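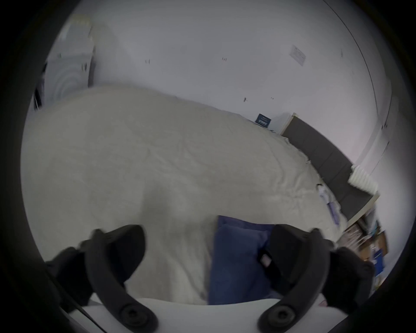
Jennylyn Abella – August 11, 2020

Bed linens, Haslow room. Cream sheet is on and spread up to the gray headboard. Still a lot of fine wrinkles, and it bunches a little along the headboard side. Try tucking that side first next time.

Navy cloth folded into a rough rectangle. Creases show on it too, along the folds.

To do: ask Shojaei whether the spare set went to Bunencombe in May. Need 3 more navy pieces before the next round – Bosetti may have them.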